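Brown water in the jug when I fill it next to the washing machine – is it safe for white clothes?

14 comments

Zindorley
Hello all. In December we moved to a flat where the washing machine stands in a small room beside the radiator. It is a tall white one with two drums, one over the other, and I like it very much because I can wash the dark and the light things separately. My problem is the water. When I open the tap in this room in the morning and fill a glass jug, the water is brown like weak tea. After 2 minutes of running it becomes clear. In the evening I don't see it at all.

I have already washed one load of bed sheets and they came out a little yellow at the folds. The landlord says it is normal in an old building and I should only wait.

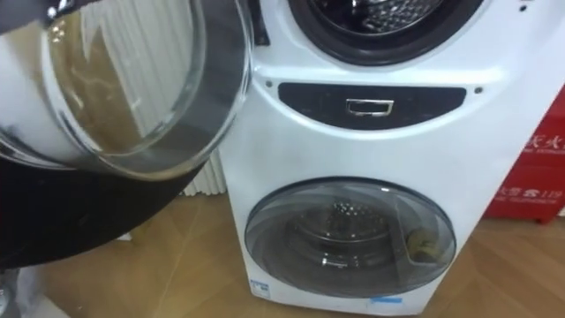
My questions are if the brown water can harm the machine, and if there is some way to save the sheets. I don't want to use strong bleach if it is not needed. A plumber has asked me for 190 for a visit and I would like to know first what to expect.

Share 3

Flarnmont
We had the same in our old house. Most often it is rust from the iron pipes, which collects in the night when the water stands still. Ask your neighbours if they have it too. If they do, it is the pipe of the building and the landlord must pay. If only you have it, it is probably the last piece of pipe before your tap.

For the sheets please do not use chlorine bleach! It fixes the rust stain and then you will never remove it. Soak them in warm water with citric acid for some hours, rinse well and wash again. Try it first on a corner. For the machine, close its tap, unscrew the inlet hose and look at the small filter inside. If it is orange, clean it with an old toothbrush. Until the pipe is repaired, let the tap run clear before each wash and don't put white things in the morning – the evening is better for you.

Share 11

Gilani
just buy a new jug

Share 0

Vemmont
I agree with the citric acid. I paid 80 for a sediment filter on the cold pipe and changed the cartridge after one month, it was completely brown. Also write to the landlord on paper, not only by phone.

Share 5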